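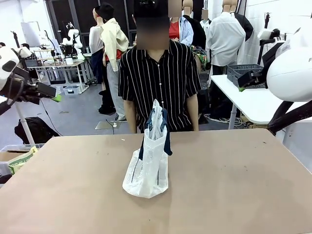 포장 작업대 살림 요령, 2024년 6월 고침

우리 작업장에 팔이 들어온 뒤로 제일 먼저 바뀐 건 사람들 말버릇이다. 예전에는 "대충 넣어"였는데 요즘은 "목을 세워서 넣어"라고 한다. 아래는 Prindstead 의류 포장반에서 Vumex 팔과 나란히 일하며 적어 둔 것들이다. 집에서 옷장 정리할 때 써먹어도 된다. 팔은 없어도 된다.

봉투 세우기
얇은 비닐은 바닥부터 편다. 손을 넣어 밑면 양쪽 귀를 밀어내고 옷을 넣은 다음 입구를 모아 느슨하게 한 번 비튼다. 꽉 비틀면 나중에 푸는 사람이 욕을 한다. 팔은 욕을 안 하는 대신 멈춘다. 둘 중 뭐가 나은지는 아직 의견이 갈린다.

짙은 색 옷
남색과 검정은 봉투에 들어가면 다 똑같아 보인다. 깃이나 소매 끝을 위로 오게 접어 두면 열지 않고도 구별된다. 흰 줄이 들어간 옷이면 줄이 비닐 쪽을 보게 접는다.

작업대
무광 상판의 얼룩은 미지근한 물에 주방세제 한 방울, 꼭 짠 행주로 닦고 마른 천으로 마무리. 긁힌 자국은 포기한다. 수세미로 문지르면 긁힌 자국이 친구를 데려온다.

자리 잡기
팔이 움직일 때는 팔을 몸 옆에 내리고 앉는다. 도와주고 싶은 마음이 제일 위험하다. 십 년 넘게 옷을 갠 사람일수록 손이 먼저 나가는데, 그걸 참는 법을 배우는 데 나는 19일이 걸렸다. 교육 자료에는 이 항목이 한 줄이었다.

바닥 선
늘어진 선은 벨크로 끈으로 묶어 탁자 다리 안쪽에 붙인다. 케이블타이는 깔끔하지만 배치를 바꿀 때마다 잘라야 하고, 배치는 늘 바뀐다.

사람 쪽 이야기
하루 200벌을 손으로 싸던 때는 저녁이면 손목이 시큰했다. 지금은 손목 대신 눈이 피곤하다. 20분에 한 번은 먼 데를 본다. 작업반의 Kuldeep Nautiyal은 손이 느려서 늘 구박받던 사람인데, 천천히 정확하게 놓는 습관 덕에 이제 신입을 가르친다. 세상일이 이렇다.

7월에는 니트류를 시작한다. 니트 접는 법은 그때 다시 적겠다. 보풀 제거기는 둘째 서랍에 있으니 쓰고 제자리에 둘 것.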